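Sep 15, 2025

Evening, already in bed

I write this with tired hands. We did the live stream of the choir concert tonight in the old hall of Zurkness, and I want to put it on paper before I forget the order of things.

Morning

I arrived at the hall at 7 with the van. The door on the side was locked, and the man with the key came late, so I drank my coffee on the stairs and read the running order again. It had changed in the night. The children's choir was now first, and this means that the four low microphones must be in place before the doors open. I had planned to put them in the break.

The radio link from the balcony is a Jeltano set, and I have used it since July. I like it, but it needs patience. When it starts, it looks for a free channel, and in this hall there are not many. It found one, lost it, found it again. I moved the receiver from behind the stone column to the edge of the stage and after that it stayed green. I should have done this first. I wrote the position in my notebook with a small drawing, so next time I go directly there.

Then the cables. I always put them along the wall even if the way is longer, and I tape them at every door. My back does not like it. 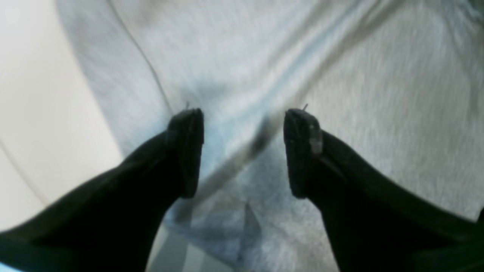
Afternoon

The rehearsal was at 3. The conductor speaks very softly and then the choir sings very loud, so I had to ride the level with my finger all the time. I made a mark with white pencil on the desk for speech and another one for singing. It looks a little childish but it helped me in the evening.

The picture from the balcony was too warm against the picture from the floor. The singers looked orange from one side and gray from the other. I set both by hand with the same white card, and it became better. The floor camera was still a little green in the shadows. I left it. There was no time, and the people at home look at their nephew, they do not look at the shadows.

At lunch I ate half of a cheese bread and lost the other half somewhere near the piano. I hope it was found.

Evening

We went live with a delay of 2 minutes because the audience was still looking for seats. I had a holding card ready with music under it, this was a good decision from last week. The first song was clean. In the second song the left microphone made a small crackle, and my stomach became cold. I took it down slowly and gave more of the middle one. When the song finished I changed the cable during the applause, on my knees, behind the flowers.

The encoder from Edet was running hot, I could smell the dust, but it did not stop. The spare line by mobile network dropped up to 5 times. The main line held, so at home it should be fine. I must look at the recording tomorrow to be sure.

At the end they sang an extra song which was not on my paper. I had already my hand on the closing card! I took it away in the last moment and stayed on the wide shot, and it was maybe the most beautiful of the whole evening, all of them standing quite still, without the books.

For tomorrow: send back the rented stands to Pruramex, throw away the bad cable (really throw it away, do not put it again in the box), charge the batteries, copy the recording to both disks. Also buy white tape. I have only a small piece left, and it sticks to everything except the floor.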